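Visit report: Gonis data collection site

Sep 28, 2023

We were let in through the loading door because the front office is being repainted. Aminu Abubakar met us and took us straight upstairs. Gonis has had the upper floor since June and the rooms are set up as rooms in a house, with carpet, beds and a lot of second-hand clothing. The tour was meant to start with a slide presentation but the projector was in use, so we saw the slides last.

The work on this site is for a project called Jistico. The aim is a program that can control a robot arm well enough to pick clothes out of a mixed heap and put them where they belong. There are no robot arms upstairs. People do the task themselves with a gripper held in the hand, and a camera on the gripper records what it sees. The recordings are the examples the program learns from. Aminu said the arms are kept at the Petridis building across town and that we would have to book separately for that. Our group has not decided if it wants to.

One example is called an episode. It begins with the gripper open and away from the heap and ends when the item has been let go and the gripper is open again. The collector says "start" and "done" out loud and somebody at the desk writes the number down. We watched episode 2623 being recorded. It was a sock. The collector got hold of it, lost it, went back and got it again. I asked if that one would be thrown out and was told no, dropped items are kept as long as the collector recovers them without using the other hand. If a bare hand comes into view the episode is marked and goes into a separate folder.

The clothes are moved around between episodes. They get tipped out onto the bed or a sheet and not straightened. Milan Smits, who runs the floor, told us the early recordings were too tidy. Everyone had been folding things out of habit and the program did poorly on anything that wasn't folded. Thin stretchy fabrics are a known trouble. They slide, and they bring the next thing along with them. Denim and towels are easy by comparison and there are more than enough of those recorded already, so the denim has been put away in the hall cupboard.

The target for the season is 2000 usable episodes of thin fabric. A collector works for an hour and then has to change to desk work. I was allowed to hold the gripper and was glad of that rule. It isn't very heavy but the wrist has to stay turned. My own attempt was with a pillowcase and I was too fast. Milan said most visitors are, and that fast movement smears the picture, which they accept up to a point.

Checking is done in the small room at the back. Two people look at each episode and tag the item by type and colour. Where they disagree it goes to Aminu. Storage is by Randex and we were shown the rack through a glass door. I have no notes on it.

Things to follow up: the format of the tags, who owns the recordings if a site closes, and whether our own sewing room could lend offcuts. Parking was fine. Bring socks you don't mind being seen in, as shoes come off at the top of the stairs.

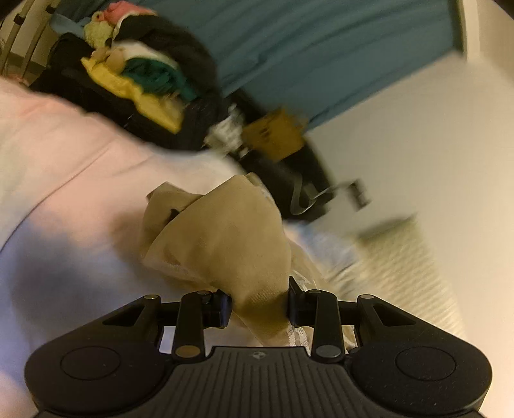
2 min read

Thin tan fabric held in the gripper at Gonis, with the mixed clothing behind it. The next visit for members will be listed on the events page once Aminu has confirmed a day.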